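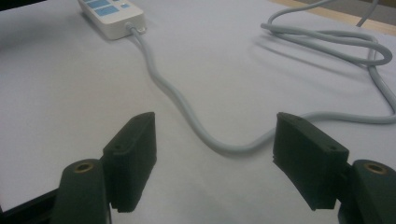 November, Werkstattbuch Kaltix, Eintrag von Berwyn Beddoe

Cashback-Tracking für den Partnershop Moodley hängt weiter. Gestern Abend zwei Testbestellungen über Curari ausgelöst, beide mit frischem Profil, ohne Blocker, Warenkorb vorher leer. Die erste stand nach 60 Minuten als "vorgemerkt" im Konto, die zweite fehlt bis jetzt. Für die Zuordnung habe ich mir die Kette vom Klick bis zur Gutschrift aufgemalt, Blatt quer, viel Rand, so hell wie die hellgraue Tischplatte auf dem Foto oben, und dann nur die Stellen eingetragen, an denen die Klick-ID weitergereicht wird. Es sind weniger, als ich dachte.

Befund bisher:
Klick-ID wird beim Absprung gesetzt, ist in der Ziel-URL vorhanden. Moodley leitet einmal intern um (Ländershop), danach ist der Parameter weg, wenn der Kunde einen Gutscheincode aus der Adresszeile mitbringt. Ohne Gutscheincode bleibt er drin. Bestellung 1 war ohne, Bestellung 2 mit Code. Passt also zusammen, ist aber mit zwei Bestellungen noch kein Beweis.

Im Log von Cidaditz 553 Absprünge für den Zeitraum. Wie viele davon mit Code, sehe ich von hier aus nicht, der Export schneidet die URL nach dem Fragezeichen ab. Export mit voller URL angefragt.

Zwischendurch falsch abgebogen: dachte zuerst an die Cookie-Laufzeit und habe eine Stunde in den Einstellungen gesucht. Laufzeit ist in Ordnung, steht auf dem gleichen Wert wie bei den anderen Shops. Bitte nicht noch mal prüfen.

Offen:
- Testbestellung mit Code wiederholen, diesmal Code erst an der Kasse eintippen
- dasselbe in der App, dort läuft die Weiterleitung anders
- Hinweistext auf der Shopseite ändern: "Gutscheincodes aus anderen Quellen können die Gutschrift verhindern" steht ganz unten, gehört über den Knopf
- Nachbuchungsanfragen zu Moodley vorerst nicht ablehnen, nur sammeln

Testbestellungen danach stornieren, die Stornierung muss im Konto als "abgelehnt" auftauchen. Beim letzten Mal blieb eine auf "vorgemerkt" stehen und landete in der Monatssumme.

15:40 Nachtrag: Bestellung 2 immer noch nicht da. Screenshots liegen im Ordner Tracking, Unterordner Moodley.

B. B.

© Kaltix | Kontakt | Impressum | Nach oben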